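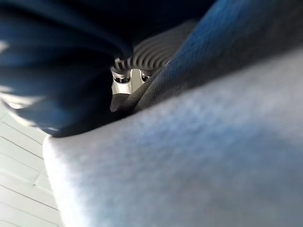

Navy on top, something lighter under it.

THE LAUNDROMAT ON WAKER STREET

Sunday. Rain since four in the morning and the bus to Zostberg not running, so she walked it, both bags, the strap of the big one cutting into her neck.

The place was open. Lights on, door propped with a brick. Two dryers going and no people. She picked the washer by the window because it was the one her mother always picked. Stupid reason. She picked it anyway.

Quarters. She had the coffee can. Her mother's coffee can, lid taped, and on the tape in ballpoint: 32 LOADS. That was her mother all over. Not dollars. Loads.

She put in the towels first. Then the sheets. Then she stood there with the coat.

It was the blue one, for church and for the bank. It still had a pharmacy receipt in the pocket, and half a roll of mints, and a bus ticket from October. The tag inside said dry clean only, and under that in the same ballpoint, NO. Her mother had washed that coat on cold every spring and hung it over the tub and dared it to shrink.

"You can't put that in there," said a man.

She hadn't heard him come in. Old guy, rain hat, a pillowcase full of socks over his shoulder like a burglar.

"It's been in there before."

"Wool?"

"I don't know what it is."

He came over and felt the sleeve. Didn't ask. Just took it between two fingers and rubbed.

"I know this coat," he said.

She said nothing. The dryer on the left buzzed and quit.

"Lady used to come Sundays. Early. Sat there." He pointed at the orange chair. "Did the crossword in pen. Had a fight with me once over a dryer, I had my stuff in it, I was gone maybe five minutes, I come back it's all folded on the table. Folded better than I do it. And she's mad at me. She folded it and she's mad."

"That sounds right."

"She move?"

The rain got louder, or the other dryer stopped, one of the two.

"Friday," she said, which wasn't an answer, and then it was. He took off the hat.

He went and sat down – not in the orange chair, the one next to it – and put the pillowcase between his feet. She turned back to the machine. Cold. Delicate. Her hands where doing the things by themselves. She took out the mints and the receipt and the ticket, and put the ticket in her own pocket, and threw out the receipt, and then went back to the trash and got the receipt.

She had 3000 things to do. The landlord wanted the keys. Her brother wanted a call. The man from Saavedra's had left two messages about flowers, white or mixed, he needed to know by noon. There was a storage unit out past the rail yard, number 665, that none of them had known about, paid through the summer. God knows. Sweaters probably. Jars.

She ate a mint. It had lint on it. She ate another one.

"What do you use?" the man said. "Soap."

She held up the box. Burnutex, the big size, the corner torn off and closed with a clothespin.

"She told me that stuff was garbage."

"There were four boxes under the sink."

He laughed. Put his hand over his mouth after, like it got out by accident, but she was laughing too by then, leaning on the washer with the lid still up and the coat still in her arms. It smelled like the closet. Like the hall outside the closet, and wet umbrella, and the hand cream in the green tube.

If she washed it that would be gone.

She hadn't thought of that. All the way down the hill in the rain with two bags and she had not thought of it once.

"I got time," the man said. He was looking at his shoes. "If you wanna just run the sheets."

She ran the sheets. Shut the lid, six quarters, the slide stuck and she hit it with the heel of her hand the way you had to. Water came on. She laid the coat across the folding table, then picked it up again and put it on over her own jacket. Tight in the shoulders. Sleeves too short, they'd always been the same size except the arms.

She sat down in the orange chair. There was a newspaper on the floor, somebody's, 14th January, the crossword not touched.

"You got a pen?" she said.

He went through every pocket he had. Pencil.

"That'll do," she said, and moved her bag so he could see the clues.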